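Blocks on the Long Table – Gallery

Welcome, and thank you for wandering over to this page, which has grown a good deal since I first promised my sister a few pictures of "the blocks." I have been fond of plain painted blocks for most of my life, and for the past while I have had the pleasure of looking after a mixed set of them that has come together from several boxes, two households and one very generous neighbor. There are 64 in the set now, if you count the one with the chewed corner, and I do count it. They come in cubes and in taller pieces, in more colors than I ever had as a child, and they spend most of their lives in a canvas bag on the shelf by the door until somebody feels like getting them out.

The gallery is a small one. I have kept it to the pictures I like best and put the talking in between, so if you are only here to look, do scroll along and I won't be the least bit offended. If you are here for the talking, then pull up a chair, because I have rather a lot to say about yellow.

A word first about the set itself. The oldest pieces came from Margarida Neves, who lives two doors down and raised three children on them before they came to me in a biscuit tin with the name Marinho on the lid. She handed them over on a rainy December afternoon with a list of which ones had been whose favorites, and I still have the list, folded up in the tin. The newer pieces I bought as a starter bag under the name Zeleck, and I will admit I was a bit snooty about mixing the two. They were so clean! It took me a month or more to let them share a bag, and of course after that I could never imagine them apart.

The yellow upright

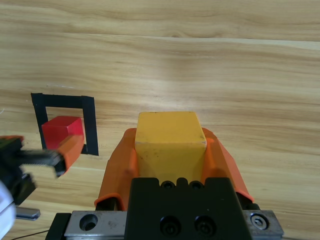
Yellow was the first color anybody in my family learned to ask for by name, and I have a theory that it is the color most people reach for when a bag of blocks gets tipped out. My nephew used to build whole streets with the yellow ones saved for the post office and the bakery, and everybody else had to make do with whatever was left. A tall block is a wonderful thing to have in that sort of game. Stand it up and it is a tower, lay it down and it is a wall or a bus or a loaf of bread, and you can go back and forth all afternoon without needing another piece.

I am often asked whether I mean to touch up the paint on the worn ones, and the answer is no, or at least not yet. I like a matte color with a few scuffs and specks along the edges. Fresh gloss has its charms, but it shows every fingerprint, and glossy blocks slide about on each other in a way that makes for short towers and cross builders. I did try repainting one piece, years ago, an old red one that had gone nearly bare on one side. I used a little pot of something left over from the garden gate, and it came out the color of tomato soup and stayed tacky for a week. It is still in the bag. It has become a sort of family landmark, and small visitors ask for it specially, so I suppose no harm was done.

What I do instead is clean them, gently, and not very often. A cloth wrung out in warm water with a drop of dish soap is all it takes. Wipe one face at a time, dry it straight away with a second cloth, and leave the blocks spread out on a towel overnight before they go back in the bag. Please don't soak them. I know it is tempting to fill the sink and have done with it – I did exactly that with the first tinful, and two of the oldest swelled up enough that they have never sat quite square since. Margarida was very kind about it. She said her middle boy had once boiled a few in a saucepan to make "block soup," so she had seen worse.

While I am on the subject of square, I should say that I have become a little particular about it. When a piece joins the set I stand it on each of its faces in turn and give the table a tap with my knuckle to see if it rocks. A rocker isn't thrown out, but it does get a tiny pencil dot on the face that behaves worst, so that whoever is building can put that side on top. My niece calls these the wobblies and builds with nothing else when she wants to make things difficult for herself.

About that table

Several people have written to ask about the wood, and I am delighted, because I think a good tabletop does half the work in any picture of small objects. The boards are light, somewhere between honey and tan, with the grain all running the same way and a pale seam where two of them meet. I find the long streaks very handy for lining things up. If you want a row of blocks to look tidy, pick a dark line in the grain and follow it, and nobody will ever know you didn't use a ruler.

The seam is handy too. We use it as the river. Everything on one side is town and everything on the other is countryside, and any block that wants to cross has to have a bridge built for it first. I can't remember who made that rule, but it has been kept more faithfully than most of the rules in my house. There was one long evening when my nephew and my niece could not agree on whether a cube placed exactly over the join was swimming or drowning, and I had to send them both off for a sandwich.

Wood of this color is forgiving about crumbs and not at all forgiving about water rings, so cups go elsewhere while the blocks are out. I wipe the top along the grain and never across it, a habit I picked up from my mother, who wiped every table she ever owned as if she were stroking a cat. When the finish starts to look thirsty I give it a thin coat of Kaltari, which is the oil they keep at the hardware counter down the hill, and let it sit until it stops smelling of oranges. One tin has lasted me ages. The finish does catch the light in places, and I have stopped minding. A bit of shine here and there makes a table look cared for.

The little green cube

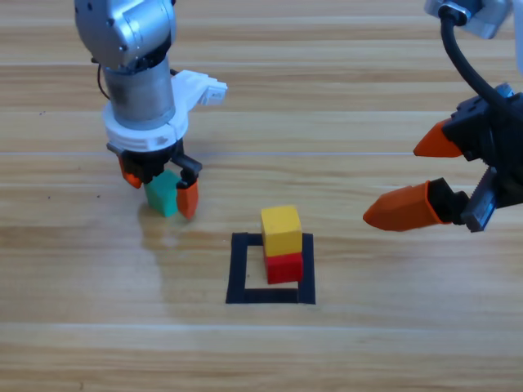

Teal is a color that starts arguments. I say green, my sister says blue, and Sigita Ozoliņš, who helped me sort the whole set by color last winter and has a far better eye than mine, says it depends entirely on what you put beside it. She proved it, too. Next to a yellow piece it goes cool and rather sea-like, and next to a proper navy it turns as green as a garden hose. We tried it up and down the windowsill for the better part of an hour and let two cups of tea go cold over it. In the end we wrote "green (teal)" on the sorting card and left it there.

Cubes are the workhorses of any set, and I would tell anyone starting out to get more of them than they think they need. You can do a great deal with 18 cubes and a handful of longer pieces. With fewer than that you are forever taking the back wall off the castle to finish the front. I like the kind with edges just slightly rounded over, which are kinder to small hands and to the tabletop as well. Very sharp corners look smart on the first day, but they chip, and once a corner has chipped the paint around it tends to follow.

There is also a game we play with the cubes that I have never seen written down anywhere, so I will put it here in case somebody would like it. We call it Uro, after nothing in particular. Everyone starts with the same number of cubes, and you take turns adding one to a single tower in the middle, but you must never put a color directly on top of itself. If you can't go, you pass. If the tower comes down on your turn, you keep everything that fell, and the first person to run out of cubes wins. It sounds simple, and it is, right up until the tower is nine or ten high and the only color you have left is the one staring back at you from the top. Put a folded dish towel underneath if you live above anybody.

Sorting and putting away

I used to keep the colors in separate jars, and it looked lovely on the shelf, and the whole arrangement lasted through exactly one visit from the cousins. Now it all goes in the bag together. The cards Sigita and I made are tucked in the side pocket, one for each color, with a line for the cubes and a line for the long pieces, and every so often I spread everything out and check it against them. The orange card has been one short since the summer. I have looked under the radiator, behind the piano and inside both of my rain boots.

If you would like to add to the set, I am always glad of odd blocks, especially single ones that have lost their families. Scuffs are welcome, as are teeth marks. I can't promise a picture of every one, but each gets the knuckle test and a line on a card, and the long table has plenty of room.

More pictures will go up on this page when I have picked them out, and I am hoping the reds will be next, tomato soup and all.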